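Looking after the hand-held grippers: June strip-down

This gallery covers the regular service of our pair of hand-held grippers at Rindonura. The pair is one capture cell as far as the service log is concerned, so both are done on the same bench on the same day and go back out together. The notes were written up by Menaka Bhuiyan for people who have used the grippers but haven't had one apart.

Each gripper has two jaws on a black linkage, and each jaw ends in a blue pad. The pads and the pivots take nearly all the wear. The handle and the body need very little apart from a wipe and a check that the screws are still home.

What goes on the bench: a soft brush, a lint roller, isopropyl alcohol, cotton buds, a 5 mm pin punch, a small torque driver and the Oltmanns feeler set. Use the padded vice jaws. The linkage bars mark easily and a burr on the inside edge will catch thread.

Start with lint. Knitwear and fleece shed more than anything else we handle, and the fibre works its way in behind the pivot pins where a brush can't reach. Open the jaws fully and go around every pin with a dry bud before any alcohol goes near it. If you wet it first the lint turns into a grey paste and you'll be picking it out with a needle.

Then the pads. Wipe them, let them dry and look along the gripping face under the bench lamp. A good pad has an even colour with no shine. If there's a polished patch, the pad comes off and a new one goes on, and the other pad on that gripper gets changed as well. We keep 8 spares in the Aminard drawer. Please write on the lid when you take one.

Pivots next. Hold the body in one hand and rock each jaw sideways with the other. A slight give is normal. If you can feel a click, drive the pin out and check the bush for ovality. One drop of the light Grillach oil on each pin is plenty, wiped off straight away. Any more ends up on the fabric.

Once both are back together they get a handling check at the bed with a pale knit, chosen so that any oil or grey dust will show up on it.
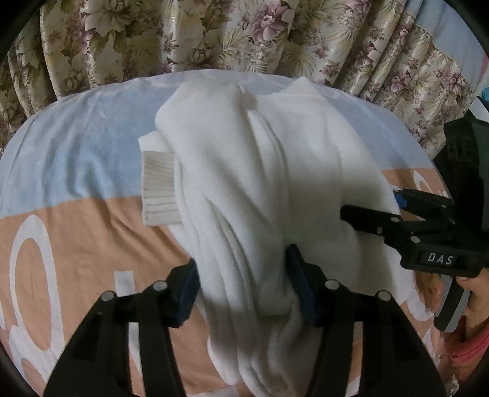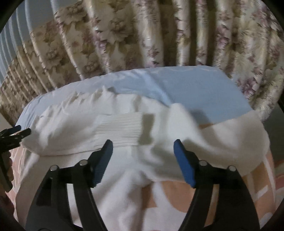 Both grippers at the bed with the white knit. The first picture has the jaws closed on the fabric, the second has them open.

What to look for with the jaws closed: the fabric should be held evenly across both pads. If it creeps out at one side, the pads aren't meeting square and the linkage needs shimming. Don't try to fix it by squeezing harder on the handle. That only hides the fault until the pin bends.

What to look for with the jaws open: both sides should come back to the same distance from the centre line. If one side lags, go back to the pivots on that side. It's usually lint you missed, sometimes a pin put back dry.

Lift and release the garment 14 times with each gripper, taking hold at a different place each time. Include the cuffs and a doubled fold. Ribbing is the best test we've found for a worn pad, as the ridges slide where plain knit will still hold. Afterwards, turn the garment over and check both faces for marks. Any grey smear means the pivots need wiping again.

Alignment is done last. Close the jaws on the thinnest feeler and draw it out slowly. You want the same light drag at the top of the pad as at the bottom. Slip a shim under the pad backing on the loose side, nip up the screw and try again. It rarely takes more than two goes.

A few things from the June service for whoever does the next one:

The labels on the bodies are holding up fine. Keep the alcohol off them all the same.

One handle had a loose screw under the grip. It's been refitted with medium threadlocker, so warm it before you try to undo it.

The pin punch had a chipped tip and has been replaced. The old one is in the scrap tin, please don't fish it out.

Pins go back in the way they came out. Lay them on the tray in order, left jaw on the left. They look the same but they've worn into their own bushes.

The service interval stays at 8 weeks. If the grippers have been on towels or anything with a heavy nap, do the lint step at the end of each week as well. It can be done at the bench without taking anything apart.

Spare pads, pins and shims are ordered through Menaka. Put the gripper's log number on the request.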